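Section 4. Preparing the Polling Station and Setting Up the Ballot Scanner

This section applies to all precincts in Kalladville that use the Skorosar ballot scanner. It replaces the sheet dated October 5, 2024. Precinct officers who were trained on the older Riedl model should read the whole section before opening the transport case, as the order of the steps has changed.

4.1 Before You Begin

Two officers must be present from the time the case is unsealed until the zero report is signed. The two officers may not be registered with the same party. If only one officer has arrived, leave the case sealed and call the Elections Office.

You will need:

The precinct key envelope
The seal log
Two rolls of Haso report paper
The ballot box and its lid
The privacy screens assigned to your precinct

Note: Precincts with more than 3,000 registered voters receive a second scanner. Complete every step in this section for the first scanner before you begin work on the second.

4.2 Placing the Equipment

1. Choose a level floor area within reach of a grounded wall outlet. Do not use an extension cord unless it was supplied in the case.

2. Place the ballot box so that voters can approach it from the front only. Leave enough room for a wheelchair to turn.

3. Open the ballot box and confirm that every compartment is empty. Both officers must look inside.

4. Close the compartments and lock them with key B.

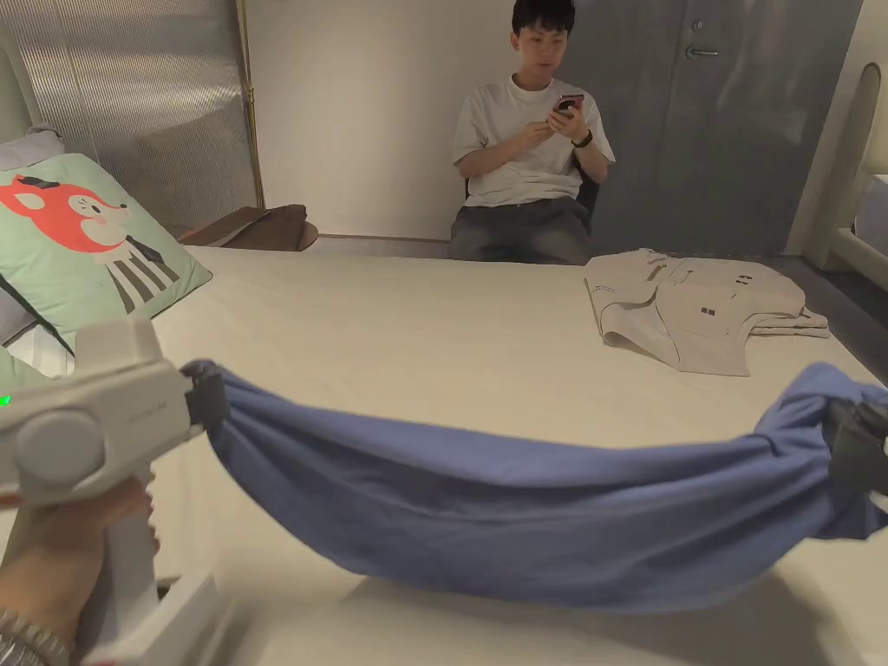 5. Lower the scanner onto the rails at the top of the ballot box and slide it back until the latch clicks. The power cord should hang freely behind the unit.

6. Record the number of each seal in the log. If a number does not match the delivery slip, stop and follow the instructions in Section 9.

Caution: Never lift the scanner by its paper tray. The tray is not designed to carry weight and may separate from the unit.

4.3 Starting the Scanner and Printing the Zero Report

1. Connect the power cord and open the access door with key A.

2. Press and hold the power button until the screen lights up. The start-up check takes several minutes. Do not touch the screen during this time.

3. Compare the precinct name and election date on the screen with those on your key envelope.

4. Enter the opening code. After three incorrect entries, the scanner locks and can be released only by the Elections Office.

5. Select "Print Zero Report." Every candidate and every ballot question must show a total of zero - including write-in lines.

6. Both officers sign the report. Leave it attached to the roll.

Note: If any total is not zero, do not open the scanner to voters. Place arriving ballots in the emergency compartment and notify the Elections Office at once.

4.4 Arranging the Voting Area

1. Set up the privacy screens so that no voter's ballot can be read from the check-in table or from the waiting line.

2. Post one sample ballot at the entrance and one near the check-in table.

3. Mark the 100-foot boundary outside the building. Campaign signs, buttons and literature are not permitted inside this line.

4. Place the spoiled ballot envelope at the check-in table, where an officer can see it at all times.
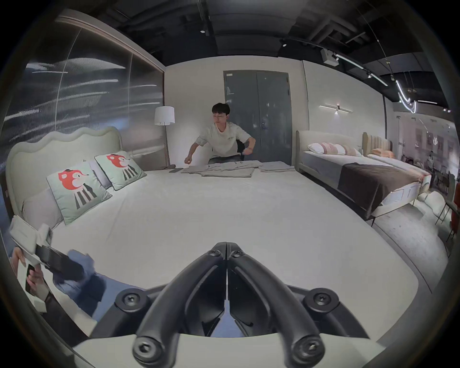
Hand-held gripper with two curved fingers; bed with fitted sheet behind.

4.5 Final Check

Complete the final check no later than 20 minutes before the polls open. The chief officer reads each line of Form 19 aloud, and the second officer confirms it and initials the form. Observers may watch the check but may not handle any equipment.

Caution: Once the polls are open, the access door must remain locked. If the paper roll has to be changed, both officers must be present and the time must be written in the seal log.

Questions about this section should be directed to Mirjam Imhof, Precinct Operations. Faults with the scanner itself are handled by Reto Hämmerli, Equipment and Storage. Both telephone numbers are printed inside the lid of the transport case.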